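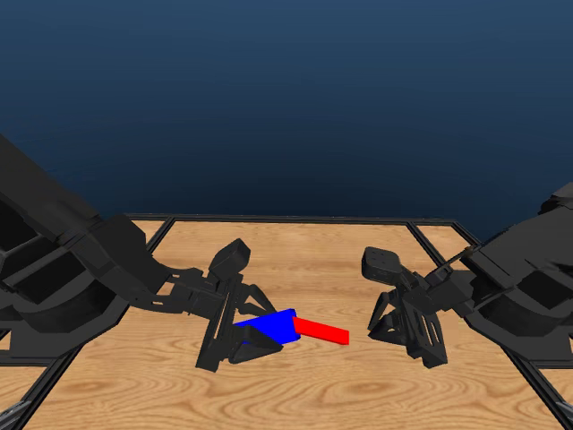 Light wood grain, with darker knots.

Community > Makers > Interviews

Print this page | E-mail to a friend

Ye-seo Han repairs old tables in Ternivau. "I don't like to change the colour," she told me. "People ask always for darker." She oils each top by hand, and then it must rest for seven days.
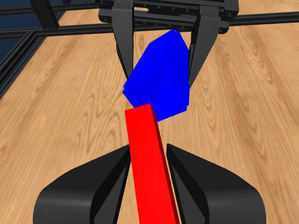 Her first customer paid her 155 dollars. "I was so nervous, I gave back 100," she said, and poured us more tea.

Contact us | © Jetden Community Pages | Back to top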